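Looking after Halo: the spring strip-down and set-up

April 29, 2026
By Vilja Tuominen

Hello again! It's been ages since I put anything in the gallery, and Iida keeps asking how the set-up goes these days, so this one has far more chatter in it than usual. Halo is the arm we run in the big sitting room at Lahtinen, the one with the shiny table, and the spring strip-down got done this week (well, most of it – the base cover still wants a new seal and I've ordered the wrong one twice).

If you read the October page you'll remember we had a left finger that closed a hair before the right one. Pick up something soft and you'd never know. Pick up a teaspoon and it would swing round in the grip like a compass needle. I spent a whole evening blaming the software and it was a screw. One screw! So this time the fingers came first, before I'd even opened the laptop.

My order of work, for anyone who wants to copy it or tell me off about it:

Power off at the wall, then wait for the little fan in the controller to stop. I used to pull the plug and get stuck in straight away, and Aino Riihimäki shouted at me for it, quite rightly.

Fingers next. I hold the tip of each one and wiggle it side to side, then up and down. You're feeling for a click. A bit of spring is fine, a click means something is loose at one of the pivots. The outer pivots work loose sooner than the inner ones on ours. I take each screw right out, clean the thread with a bit of lint-free rag, one small drop of thread lock, back in, and do it up by hand until it just bites. Then the same on the other side, and only after that do I go round with the torque driver. Doing one side fully and then the other is how I got the lopsided grip in the first place.

Then a wipe down. Dry cloth on the black parts, as anything with solvent in it leaves a bloom that you can never quite get off again. The silver links can take a damp cloth. There was a surprising amount of fluff packed in behind the right finger, all of it brown, and I think we all know it's the fringe on those cushions. Halo spent a good part of the winter learning to move cushions and it has been moulting on their behalf ever since.

Cable check after that. I run the wrist through its full turn by hand with the brakes released (get a second person to hold the elbow, please) and watch the cable at the tightest spot. Ours had a shiny patch where it rubs on the clamp. I moved the clamp back 8 mm and wrapped the cable, and I'll look at it again in a fortnight.

Now the bit that takes all the time, which is the wrist camera. It bolts on behind the gripper, looking out over the top of it, and every time you have it off for cleaning it goes back a tiny bit different. You can't see the difference. The arm certainly can. So it's out with the checkerboard, 25 poses, and a cup of tea while it thinks. I had to do the lot again this week after I leaned on the table halfway through and shifted the board. Second go was lovely.

And then there's the table itself. I love that table and it is a pest. It's polished like a mirror, so the depth readings get muddled wherever something tall stands behind it, and Halo will happily believe there's a hole in the wood with a sofa at the bottom. What we do now is tell it where the tabletop is: I touch the closed fingertips down very gently at the corners, save the heights, and it trusts those over whatever the camera says. Stick a bit of felt on the tips before you try it, or you will be having a conversation with Arvo Vainio about French polish.

Last thing is the slow run. No objects, quarter speed, open and close, with one hand hovering over the stop button. I log each check under its own number, and this one went in as 2104.

Wrist camera back on and looking over the top of the gripper, with GALBOT on the black plate, the silver links angled in on both sides and the chaise beyond the table. Those dark hex screws are the ones I've been going on about.

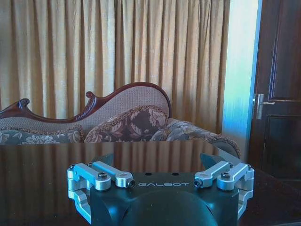
Eero Nieminen wrote to say he wouldn't touch thread lock on anything that has to come apart every spring, and that he'd sooner go round with the driver once a week and leave the threads dry. He's also of the opinion that I should calibrate in the evening, once the daylight has gone, and never mind the tea.

Fair enough on the evenings, Eero, I'll try that next time and put the numbers side by side. On the thread lock I'm staying put for now! It's the low strength sort and it lets go with a hand driver, no heat. Weekly would be wonderful but I know myself, and by the third week I'd be writing it in the log from the sofa.

A few leftovers. The spare felt pads are in the Casard tin, top shelf, and please put the lid back on. The 2 mm key lives with the torque driver now and does not get borrowed for bicycles. Iida Lehtinen has the old clamp if anybody wants to see where the cable had been rubbing.

Base seal next, when the right one turns up. I'll add it to this page.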